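Zovholm Releases Drawing Software Update With New Layer Checking

Jul 31, 2023

14 shares | 3 comments

The software company Zovholm has released a new version of its drafting program Hekinwood. The update is made for offices where several people work on the same set of drawings, and the main change is in how the program treats layers.

In older versions, each user could give a layer any name. When drawings from two offices were put together, walls could come in under one name in the first file and under another name in the second. The person who joined the files had to find the differences by hand, and this work was often done in a hurry before printing.

The new version compares layer names with a list that the office prepares once. If a name is not on the list, the program shows a warning and offers the closest match. The user can accept it, write a different name, or leave the layer as it is. The list supplied with the program has 276 names and can be edited. 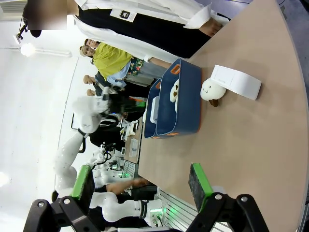 Will old drawings open in the new version?

Drawings saved in the 2 previous versions open directly. Older files must first go through the converter, which is included in the installation.

Akinyi Mollel, who leads the drafting group at the engineering office Siltolside, tested the program in July together with 3 colleagues. "We had one project with drawings from 4 different offices, and the checking saved us a lot of patience," she said. She added that the warnings appear too often when a file is very large, and that she would like to see them in one table at the end.

Zovholm answered that such a table is planned, but it did not give a date. Dimension styles and hatch patterns are not checked in this version.

The update is free for customers with a service contract. Other customers can buy it from the company or from its reseller Brynjólfsdóttir, who also gives a short training course for new users.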